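I have come to love the boring parts of a navigation stack, and I'd like to talk you into it too. At Larkorwood we spent most of July on doorways, of all things, going through 429 simulated runs with Kavitha Joseph's replay tool open all day.
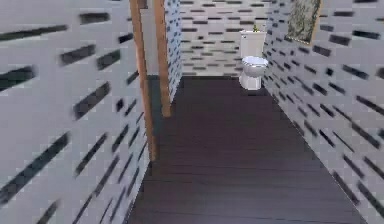 The bathroom in the simulated apartment, with the doorway on the left.

Everybody wants to talk about the planner (I do too, get me started at lunch!), but a planner only knows what the map tells it, and our map kept closing gaps that a person would stroll through
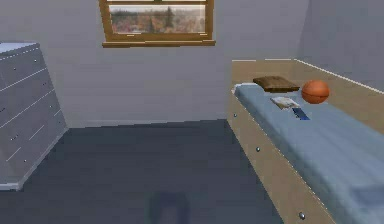

without a second thought. The cure was a plain little log of every costmap update — dull to write, lovely to have.

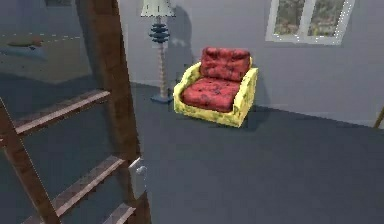
Ladder, armchair and floor lamp in the same apartment.

So my plea is for tooling first and cleverness after. Give one good engineer a month for the viewer before you tune anything.
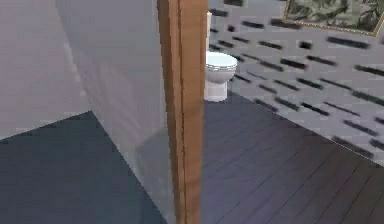

Reda Hajji writes that a month is far too generous, and that his team would sooner fix the planner and live with print statements.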